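Kirkerura Robotics Club — Minutes, November meeting
Room 119, start 3:40 pm
Minutes from October — approved, no changes.

1. Sim work (Juvevano team)
Most of the meeting went on this. Bedroom world loads on the club laptops now, old one still crashes on the slow machine by the door. Episode length set to 2000 steps for everybody, please stop changing it in your own copy. Seed 552 is the one we use for comparing runs.
Gripper view went up on the projector. Long talk about how much the view tilts when the wrist rolls. Window with the red frame and the brick wall come out slanted, big gray slab takes up a lot of the picture. Half the team wants to level the view in software before it goes to the planner, other half says leave it and let the planner deal. No vote, both get tried on seed 552 and we look at the results next time.
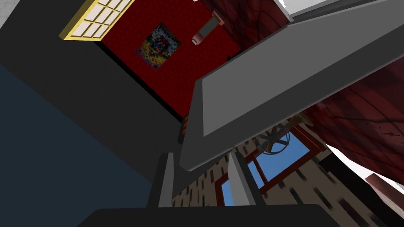

Gripper view, bedroom world. Both fingers at the bottom, red wall behind.

Question was raised if the brick texture should be turned off, it smears. Agreed to keep it on for now — the competition world will have textures too.

2. Task choice for the Adia Cup
Three ideas on the list: clear the bed, sort the desk, water the plant. Plant dropped, no water in the sim. Desk got some support but the glass top is a pain for depth. Clear the bed picked, 11 for, rest abstained.
Items to go for first: paper, then the book. Figurine later as it tips over in the physics. Pillow stays put, does not count as an item under our rules.
Discussion on the paper. Flat on the blanket, hard to get a finger under. Suggestion to slide it to the edge of the matress and pinch it there. Second suggestion to use both arms. Toma team will write up the slide version, two-arm version only if there's time.

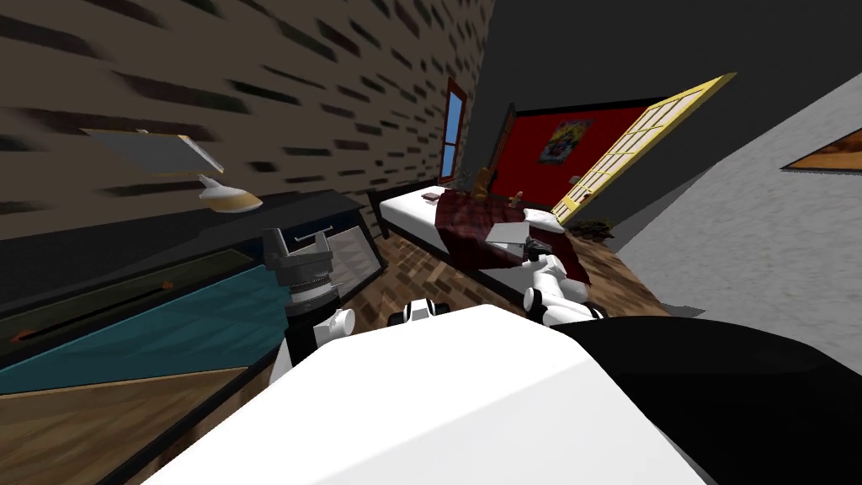 View over the robot body. Right gripper by the front of the bed, paper just above it. Left gripper at the desk.

Left arm: what does it do during the bed task? Agreed it parks. Park pose to be written down and put in the shared folder, not just in somebodys notebook.

3. Logs
Names are a mess again. Format is team, seed, run number, nothing else. No "final" or "final2". Anything with the wrong name gets deleted at the end of the month.

4. Money and stuff
Adia Cup entry fee still to be paid. Laptop charger missing from the cart, check your bags. Snacks — same rota.

5. AOB
Newer members want a session on joint limits. Yes, first half hour of next meeting.
Poster for the hallway needs redoing, old one has last year's room on it.

To do before next time
Juvevano team: level view on / off, seed 552, both logged
Toma team: slide-and-pinch write up
Everyone: rename logs
Park pose in the folder

Closed 5:05 pm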